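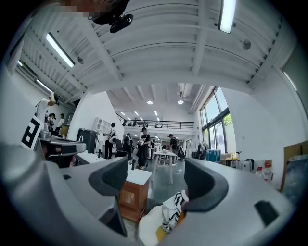 최종 수정: 2019년 12월 6일 금요일

4장. 첫 세탁 준비와 표준 코스 사용하기

드디어 Sarkance 드럼세탁기를 돌려 볼 차례입니다! 3장에서 수평 맞추기와 급수 호스 연결을 마쳤다면 어려운 부분은 다 지나왔습니다. 이 장에서는 빈 통 세척부터 첫 빨래를 꺼내는 순간까지 차례대로 안내합니다. 지그재그 무늬가 들어간 흰 천처럼 밝은 바탕에 진한 무늬가 있는 빨랫감은 4.3의 분류 요령을 먼저 읽어 주세요.

4.1 시작하기 전에

운송용 고정 볼트를 모두 뺐는지 한 번 더 확인하세요. 뺀 볼트는 버리지 말고 설명서와 함께 보관해 두면 이사할 때 정말 요긴합니다.

주의: 고정 볼트가 남아 있는 상태로 탈수하면 본체가 심하게 흔들리고 부품이 손상될 수 있습니다.

4.2 빈 통 세척

공장 검사 때 쓴 물이 통 안에 조금 남아 있을 수 있습니다. 첫 빨래 전에 꼭 한 번 돌려 주세요.

1. 통 안의 포장재와 안내지를 모두 꺼냅니다.
2. 수도꼭지를 끝까지 엽니다. 연결 부위에서 물이 새면 바로 잠그고 3장으로 돌아갑니다.
3. 문을 닫습니다. 딸깍 소리가 나면 제대로 닫힌 것입니다.
4. 전원 버튼을 누르고 다이얼을 '통세척'에 맞춥니다.
5. 세제 없이 시작 버튼을 누릅니다.
6. 종료음이 울리면 문을 열고 고무 패킹 안쪽의 물기를 마른 천으로 닦습니다.

참고: 급수 중에 '웅' 하는 소리가 나는 것은 정상입니다. 물이 들어오는 소리이니 안심하세요.

4.3 빨랫감 나누기

조금만 신경 써서 나누면 옷이 훨씬 오래갑니다. 색깔, 옷감, 더러운 정도 순으로 보면 금방 익숙해져요.

흰색과 밝은 색은 한데 모으고, 검정이나 남색은 따로 둡니다. 겨자색, 빨강처럼 진한 유색 옷은 처음 몇 번은 단독으로 세탁하세요. 흰 바탕에 검은 무늬가 있는 천은 안 보이는 구석에 물을 묻히고 흰 수건으로 눌러 봅니다. 수건에 색이 묻어나면 찬물로 단독 세탁하고, 묻어나지 않으면 밝은 색 빨래와 함께 넣어도 됩니다.

지퍼는 올리고 주머니는 비웁니다. 동전 하나가 배수 필터를 막는 일이 의외로 많습니다. 속옷이나 얇은 니트는 세탁망에 넣되, 세탁망 하나만 달랑 돌리면 탈수가 멈출 수 있으니 수건 한두 장을 같이 넣으세요.

4.4 세제 넣기

세제 서랍은 세 칸입니다. 왼쪽이 본세탁, 가운데가 섬유유연제, 오른쪽이 예비세탁 칸입니다.

1. 서랍을 걸리는 느낌이 날 때까지 당깁니다.
2. 세제 포장에 적힌 양을 계량해 왼쪽 칸에 넣습니다.
3. 섬유유연제는 가운데 칸의 MAX 선 아래까지만 붓습니다.
4. 서랍을 천천히 밀어 닫습니다. 세게 닫으면 유연제가 미리 흘러 들어갑니다.

주의: 손세탁용 세제는 거품이 지나치게 많이 생기므로 사용하지 마세요. 염소계 표백제와 산성 세정제를 섞으면 유독 가스가 발생합니다.

4.5 표준 코스 돌리기

1. 빨래를 한 장씩 털어 가며 넣습니다. 뭉친 채로 넣으면 탈수 때 한쪽으로 쏠립니다.
2. 통 위쪽에 손 한 뼘 정도 여유를 남깁니다.
3. 다이얼을 '표준'에 맞춥니다. 탈수는 1000rpm으로 설정되어 있으며, 탈수 버튼으로 바꿀 수 있습니다.
4. 시작 버튼을 누릅니다. 문 잠금 표시가 켜지면 세탁이 시작됩니다.

빠뜨린 양말이 있다고요? 괜찮습니다! 일시정지를 누르고 잠금 표시가 꺼지면 문을 열어 넣을 수 있습니다. 다만 수위가 높거나 물 온도가 높을 때는 잠금이 풀리지 않으니 억지로 당기지 마세요.

예약 세탁은 최대 14시간 뒤까지 됩니다. 아침에 넣어 두고 퇴근 시간에 맞춰 끝나게 하면 무척 편해요.

4.6 세탁이 끝나면

종료음이 울리면 바로 꺼내 털어서 너세요. 구김이 눈에 띄게 줄어듭니다. 문과 세제 서랍은 살짝 열어 두어 안쪽을 말립니다. 어린이나 반려동물이 있는 집에서는 통 안으로 들어가지 않도록 꼭 살펴 주세요.

배수 필터는 한 달에 한 번 청소합니다. 방법은 6장에 있습니다. Devitz 건조기를 위에 올려 쓰는 경우에는 전용 받침대 조립 안내를 먼저 확인하세요.

표시창에 323이 나타나면 급수가 되지 않는다는 뜻입니다. 수도꼭지와 호스 꺾임을 확인한 뒤 시작 버튼을 다시 누르세요. 같은 표시가 반복되면 전원을 끄고 수도꼭지를 잠근 다음 서비스 센터에 문의하시기 바랍니다.

다음 장: 5장. 울, 이불, 기능성 의류 코스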